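The Well at Dekbridge

The man from Gandale came on a Tuesday with a folder and a jar of water. He set the jar on the bar and said it had cured his knee.

I have poured drinks in Dekbridge long enough to hear plenty of cured knees. I asked him which one. He had to think, and then he tapped the left.

"It comes out of the old Fikre well," he said. "Up behind your feed store. You people have been sitting on it for years."

We had been. My grandfather lowered a dead cat into that well on a rope, to prove some point to his brother, and after that the family drank from the creek. I didn't mention the cat. I wanted to see how far he would go.

He went pretty far. There would be shares, 15 dollars each, and a bathhouse with a green roof. He had a letter from a doctor in Jodden. I asked to hold the letter and he let me, for a second or so. The paper was very clean and the doctor's signature looked a lot like the writing on the jar.
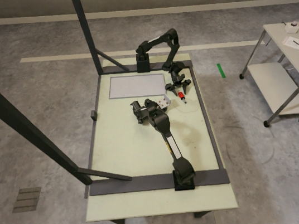
A red-handled screwdriver on the pale tabletop.

By the weekend he had sold 296 shares. My sister bought 3. She has a bad hip and a good head, and I thought the head would win.

"You don't have to believe in it," she told me. "You just have to get in before the others."

"Get into what? It's a hole."

"That's what they said in Jodden before the railroad."

I told her there had never been a railroad in Jodden. She said that was because people like me lived there.

So I walked up to the well that evening with a flashlight and a bucket. The cover was off. The rope was new, I'll give him that, and he had nailed up a little tin cup. I hauled up half a bucket and smelled it. It smelled like water. I stood there for a while, feeling foolish, and then I drank some, on account of my back, which has hurt since June.

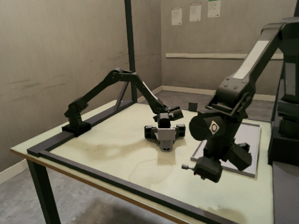 What did the water taste like?
Pennies, mostly, and a little like the rope.

I went home and slept nine hours. In the morning I bent down to get my boots and had both of them on before I remembered to groan.

Now, I know about these things. A back gets better when it feels like it. I had also skipped my second beer, and the wind had changed, and I had turned the mattress. There were plenty of ways to account for it.

The man was in the bar at noon, adding up his money on a napkin. He had 1,240 dollars written at the bottom and he'd drawn a box around the number. Fifteen times 296 doesn't make that, and I said so.

"Expenses," he said.

"On a rope and a cup?"

"How's the back?" he said.

I had never told him about my back. I might have been holding it when he came in the first time. Anybody would have noticed, a man in his line of work especially.

"Same as ever," I said, and I put my hand on it so he could see.

He nodded, folded the napkin and asked for a ham sandwich. I made him pay before I cut the bread. After closing I got the bucket out of the shed again and went up the hill by the back way, where my sister wouldn't see the light.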